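Field Service Machinist / Repair Fitter
Šindelář Machine & Repair, Kastia shop
Full time, day shift, some call-outs

Šindelář Machine & Repair is hiring a field service machinist for our Kastia shop. We repair and rebuild industrial equipment for plants in the area: pump shafts, gearbox housings, conveyor rollers, press tooling, bearing seats, and whatever else comes through the door on a pallet. The work is split between the shop floor and customer sites, and the person in this job will do both.

This is a new position. The shop now has 39 people, and the field crew has been short since we took on the maintenance contract for the Pradon paper mill in August. Until now we have pulled machinists off their benches to cover site work, and shop jobs have slipped. We want one more person whose main job is the field.

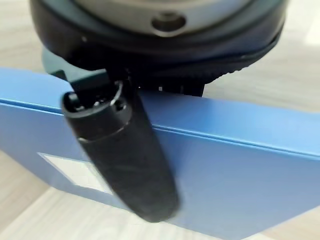

Photo: Šindelář Machine & Repair

What you will do

On a normal day you start at 6:30 a.m. in the shop. You check the board, talk to the lead about what is due, and either load a truck or go to a machine. Most weeks are three days in the shop and two days out. During a plant shutdown it can be all days out for a week or more.

Shop work includes manual turning and milling, boring and sleeving worn housings, cutting keyways, building up shafts by weld and turning them back to size, and fitting bearings and seals. We have two CNC lathes, but they are used mainly for repeat parts and have their own operators. You do not need to program.

Field work includes pulling and refitting couplings, line boring in place, flange facing, shaft alignment, removing seized fasteners, and measuring parts that have no drawing. You will often be the one deciding whether a part can be fixed where it sits or has to come back with you. Take good notes and sketches. The people in the shop will be cutting metal from them.

You will also write a short job report for each call. It covers what was found, what was done, measurements before and after, parts used, and anything the customer should keep an eye on. Reports go in by the end of the shift.

What we are looking for

At least 5 years on manual lathes and mills, in a repair or jobbing shop. Production experience alone is usually not enough for this job, but apply if you have done tool room or maintenance work alongside it.

Comfortable holding bearing fits on shafts and bores without a second person checking every cut.

Able to read older drawings, including hand drawings in both inch and metric.

Experience with laser or dial indicator alignment. If you know dial indicators well we will train you on the laser.

Stick and TIG welding good enough for build-up work. A welding certificate is useful and we will pay the test fee if yours has lapsed.

A valid driver's license. The service trucks do not need a commercial license.

Able to lift 50 pounds, climb ladders, and work in confined spaces with the proper permit and training.

It would help if you have also worked on hydraulic cylinders or large fans, or have rigging experience. None of these are required.

Call-outs and travel

The field crew shares an on-call phone. With you on board there will be five people in the rotation, so each person has it one week in five. You get a flat weekly payment for carrying the phone, and overtime from the moment you leave home. Some weeks it does not ring. Other weeks it rings at 2 a.m. and there is a line down at Pradon.

Most customers are within 100 miles of the shop. Overnight stays come up mainly during shutdowns in spring and fall. We book and pay for a single room, and there is a daily meal allowance that you keep whether you spend it or not.
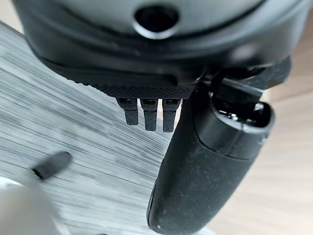

Pay is hourly and depends on experience. We will give you the range on the first phone call, before you take time off to come in. Overtime is time and a half after eight hours in a day, and double time on holidays. You are paid every two weeks.

Health, dental, and vision coverage start on the first of the month after you begin. There is a retirement plan with a company match after six months. You get 15 days of paid time off in the first year, plus the week the shop closes at the end of the year. We supply work clothes, safety glasses (including prescription), and a yearly boot allowance. You bring your own hand tools and basic measuring tools. Larger micrometers, bore gauges, and all field machines belong to the shop. After the trial period there is also a tool allowance of $1000 a year, paid against receipts.

Training

The first month is mostly in the shop so you can learn the machines and how we write up jobs. After that you ride with another fitter until both of you are satisfied that you can take calls alone. For most people that has been two or three months. You will need site safety training for the mill and for the Tistamov grain terminal, where we look after the elevator drives and conveyor gearboxes. Both courses are done on paid time.

About the shop

The shop is on the east side of Kastia, behind the rail yard. It is heated in winter and has big doors and fans in summer, but no air conditioning on the main floor. The overhead crane handles 10 tons. Our longest lathe takes a shaft 20 feet between centers, and a good share of our work comes in for that machine. Parking is on site and there is a lunchroom with a full kitchen.

How to apply

Send a resume or a plain list of where you have worked and what machines you ran. A cover letter is not needed. If you have photos of repair jobs you have done, send a few, as long as your past employer or the customer does not mind. You can apply through the form on this page or drop your papers at the front office between 7 a.m. and 4 p.m.

We call everyone who meets the basic requirements. The next step is a visit to the shop, which takes about two hours. You will talk with the shop lead and one of the field crew, look over the trucks and equipment, and do a short bench test: turn a stepped shaft to a drawing, cut one keyway, and measure a worn bore and write down what you would do with it. The test is paid at a flat rate. References are checked after that, and only with your okay.

Applications stay open until the position is filled. We would like the new person to start before the spring shutdowns, but if you need to give longer notice where you are, tell us and we can usually work with it.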